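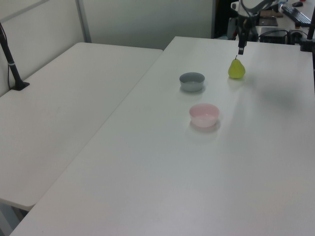
Flarkis Table Study: second progress report to the Yoon Fund
Submitted by Rosaire Gill
4 May 2026

Status in brief

The room is set up, the first block of sittings is finished and the second has started. We are inside the budget. I can't yet tell you that the color of a bowl changes how people judge it, and I have become less willing to guess than I was in December.

The Fund asked for a short report with the problems left in, so most of what follows is problems.

What was promised

The application said we would find out whether people pick a bowl for a piece of fruit by its color, its size, or simply by which one is closer. It planned for 119 sittings over the grant period, each with a small set of objects on a plain white table. It also said the results would be "of immediate use to kitchens and cafeterias." I wrote that sentence and would like it back. A person deciding where a pear should go on a bare table is a long way from a person in a lunch line with a tray in one hand and a phone in the other.

What has been done

We have completed 80 sittings. Of these, 42 used the pear with the pink bowl and the gray bowl, and the rest used other pairings that I'll cover in the final report. Each person sits down, looks at the table, says which bowl the pear belongs in and then gives a reason. The reason is written down word for word before any follow-up question is asked.

The table layout changes between sittings. Sometimes the pear is off to one side with both bowls together, and sometimes it sits closer to one of them. We had planned to mark positions on the tabletop with tape, but in early trials people kept asking what the tape was for, so the marks came off. Positions are now checked against a paper plan kept in the session folder. It is slower and somewhat less exact. 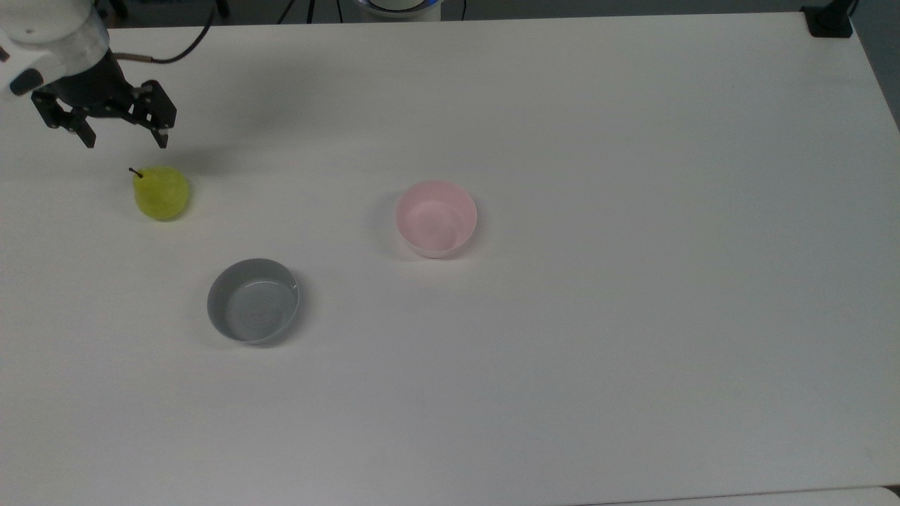 Pear, pink bowl and gray bowl on the white tabletop.

What we think we see

More people chose the pink bowl than the gray one. I'm leaving the split out of this report on purpose. The last time I put an early split in front of a funder it turned up in a newsletter as a finding, and we spent the rest of that project walking it back.

There is a plainer reason for caution. The two bowls are similar in shape, but the pink one is a bit larger. It is also the brighter of the two. Anyone who picks it may be responding to the color, to the size, or to the fact that it stands out more on a white surface. The application treated the pair as matched apart from color. They aren't matched, and we should have put them side by side with a ruler before we wrote that.

The reasons people give don't help as much as I had hoped. Several said the pear "would roll" in the gray bowl. Others said the same thing about the pink one. A fair number said they had no reason at all, then produced one when the silence went on long enough. I would trust the first group of answers over the second, but our coding sheet has no column for it. One is being added.

The pear itself

Some of the staff wanted to swap the pear for an apple on the grounds that a pear is an awkward shape. I have kept it. People look at it for a while before answering, and an answer that takes a moment seems more useful to me than a quick one. I admit this is a preference and I have no data to defend it.

Its yellow-green skin does raise a question we didn't plan for. Two people told us it "went with" the pink. If the fruit's color is part of the choice, then we are studying combinations, and 119 sittings may be too few to say much about them. Clernex, who are doing our analysis, have been asked for a written opinion on this. I expect them to say it depends.

The room

The white tables and white partition walls do what we wanted, in that there isn't much to look at besides the objects. The lighting is even and the shadows on the tabletop are soft. Whether that is a good thing depends on the question. A gray bowl with a pale interior on a white table under soft light is not a very noticeable object, and we may have handed the pink bowl an advantage before anyone sat down.

I have asked for one block of sittings on a dark cloth. It costs very little. If the preference for pink shrinks on the cloth, we'll have learned something about contrast and not much about color.

Money and time

Spending is at 40 percent of the grant. This looks better than it is. The analysis has barely begun and most of that cost falls in the second half. The Zolness line, set aside for extra tableware, hasn't been touched. I propose to use part of it for a second gray bowl and a second pink bowl, each in the other one's size, so that size and color can finally be pulled apart. Please let me know if this needs a formal change request or if a note on file will do.

What we'd like from the Fund

A decision on the tableware line, as above.

Agreement that the existing pear sittings may be reported as a pilot. I don't think they can carry more weight than that -- and I would sooner say so now than in the final report.

Permission to drop the sentence about kitchens and cafeterias from the public summary. If the Fund prefers to keep it, please attach it to someone else's name.

Next block

The remaining sittings will go ahead once the new bowls have been measured. The dark cloth block comes first, using the same pear-and-bowls layouts so the two sets can be compared. Clernex will receive the coded reasons, with the new column, before the numbers. The session plans and the coding sheet can be sent on request.

Rosaire Gill
Project lead, Flarkis Table Study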